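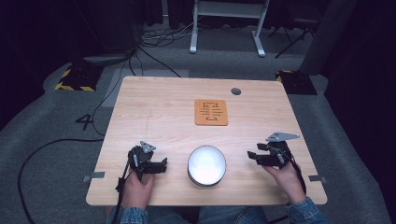
Text: M. Stępień | February 8, 2024 | Food & Home

The winter soup of Plemport

In Plemport the wind comes from the harbor and it stays until April. I moved to this town 18 years ago, and the first thing a neighbor gave me was soup. It was sour, made from fermented rye, with a piece of smoked fish at the bottom. I did not like it. Now I cook it every week in February.

The recipe came over the water from Dredetby, where the fishing families kept a jar of rye starter next to the stove. You mix rye flour with warm water and garlic, cover the jar with a cloth and wait. Some people wait four days, my street waits six. After this the liquid is strained and goes into a broth of onions, bay leaf and potatoes – never carrots, which make it sweet.

Plemport has 3,589 inhabitants and only 2 places that still serve the soup. The older one, Daron, opens at noon and closes when the pot is finished. The owners add horseradish at the end and a spoon of cream for those who ask. The other place is at the ferry station and uses more fish.

At home I serve it in a plain bowl, with dark bread and butter. The second day it is thicker and more sour, and my children prefer it like that. I put the rest of the starter back in the jar with fresh flour.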